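Section 4: Loading the Needle and First Stitch

Now for the fun part! Once the Trakley practice pad is set and the light is on, you're ready to sew.

1. Cut 17 cm of suture thread. Longer pieces tangle, and you'll be back here in a minute anyway.
2. Pick up the thread first, a little behind the needle, and let the needle hang until it turns the way you want.
3. Take the curved needle in the jaws, well back from the point, and close gently.

Note: Satish Gautam's left-handed version is on page 44.

CAUTION: Never grip the point. It dulls fast, and a dull needle tears the pad.

4. Bring the point in square to the surface and roll your wrist. Let the curve do the work!
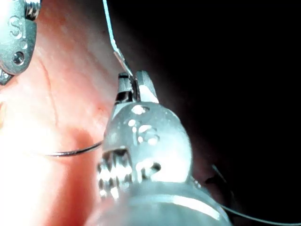

5. Pull the thread through slowly, leaving a tail of 8 cm for the knot.
6. Tie off, trim, and go again. Your second row will look so much better.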